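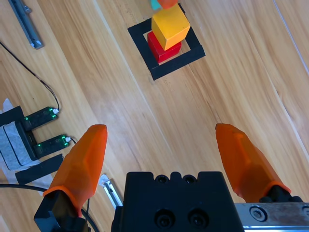

Red block at the base, yellow-orange above it, inside the black tape square.

Stacking by the square

Colored blocks are sold as a toy, but Bestilo treats them as a fitting problem. Its stacking guide, at 444 words, starts with the table: light wood, visible grain, nothing glossy. A square of black tape marks the footprint. The first block goes inside the line, and every later block is judged against it – by face, then by edge.
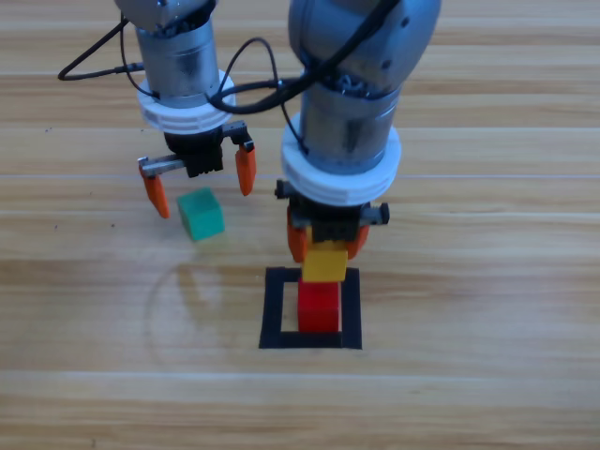
Color order

Red goes down first in the Fekik sequence. Yellow-orange follows. Teal waits on bare wood, outside the tape, until its turn comes up. Okafor's older chart uses 2 starting colors and allows either at the base.
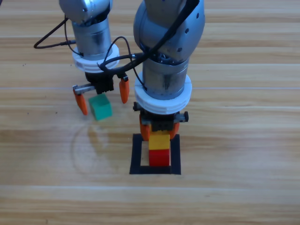
Offset is the usual fault. A block set slightly off its neighbor passes that error upward, and the Tosero rule is to reset at the second level – never higher. Tape should be replaced when the corners lift.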